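Two arms for pipe fitting and small plumbing jobs – ready or not?
General Automation > Shop Floor and Household

pliterach_fan
Posted 19th April
I keep reading that two-arm setups are ready for light assembly and will be under the kitchen sink next. I run a small repair shop and most of my bench time goes to joining short lengths of tube and pushing fittings together. Has anyone seen a pair of arms do that without a custom fixture? I don't mean one arm and a vise.

Yüksel_bench
Depends on the clearance. Peg-in-hole with a chamfer is old news. Tube to tube with both parts held in grippers is harder, as you have two grasp errors to add up in place of one. For reference, a two-arm cell with gray cylindrical fingertips:

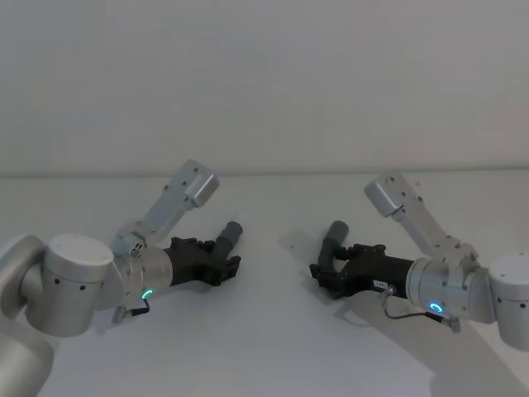

Two arms facing each other over a bare table, two-finger grippers.

With no fixture, the parts meet wherever the arms put them. If one part sits a couple of degrees off in the jaws, the other arm has to find that out by vision or by force.

torque_spec
Disagree that it's hard. Compliance solves it. Put a spiral search on one wrist, limit the axial force, and let the parts seat. We ran a Postus cell in July on push fittings, 200 cycles, and had 14 failures. All of them were bad grasps. The insertion itself was fine.

Yüksel_bench
14 in 200 is 7 percent. On a line that means a person standing next to it. And your parts came from a tray, correct?

torque_spec
Molded tray, yes. A tray is cheap.

Yüksel_bench
Then the tray is your fixture. The original question was without one.

zukia_owner
Rigid parts are the easy half anyway. Try anything with a flexible section. The tip position stops following from the wrist position, so calibration at the flange only gets you so far.
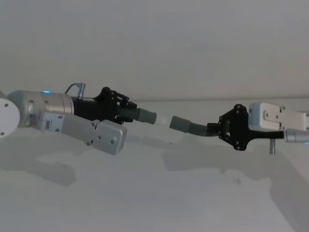 With corrugated hose you also have to think about where the bend goes when you push. Grip close to the end and it behaves. Grip farther back and the first contact sends the tip sideways. I lost over 10 hours to this on a Zukia washer drain hose test rig before I moved the grasp point forward.

pliterach_fan
Useful. So in a kitchen, where the hose is already attached at one end and I can't choose the grasp, it's not happening?

zukia_owner
Not this year, in my opinion. Access alone rules it out. Look at how much room the wrist and bracket need on any of these arms and then measure a sink cabinet.

torque_spec
Cabinet, no. Bench, yes. Keep the two cases apart.

Yüksel_bench
On the bench my objection is the pickup. A round part on a flat table rolls, and two-finger jaws only constrain it well if you come in square to the axis.

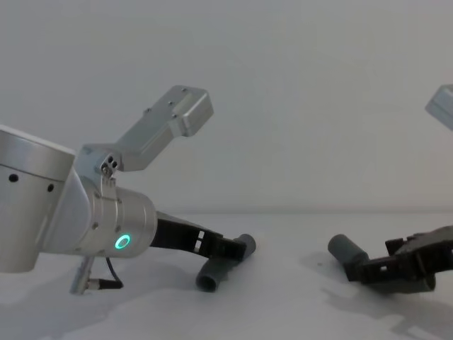 If you come in at an angle the part yaws as the jaws close, and now your model of where the open end points is wrong. You can regrasp, but every regrasp costs time. V-groove fingertips help. So does a rubber mat – ugly, but it works.

torque_spec
V-grooves I agree with. We printed ours. The mat moves under load, so I would skip it.

pliterach_fan
What did the fingertips cost you in time per part diameter? I stock four sizes.

torque_spec
One pair covered two neighboring sizes. Past that you swap tips. The groove angle matters more than the material.

shelf_bracket
For what it's worth, I priced a used pair on the Pliterach classifieds: 1489 for the grippers alone, no arms, no controller. A person with a jar of silicone grease does four sizes with no tip change. I'd wait.

Yüksel_bench
Same conclusion here for mixed work. For a single part number in volume I'd say buy one arm and a clamp, and leave the second arm for later.

torque_spec
One arm and a clamp can't present the part at a different angle for the second fitting. That was the whole reason we went to two. I'll post our force limits once I find the log.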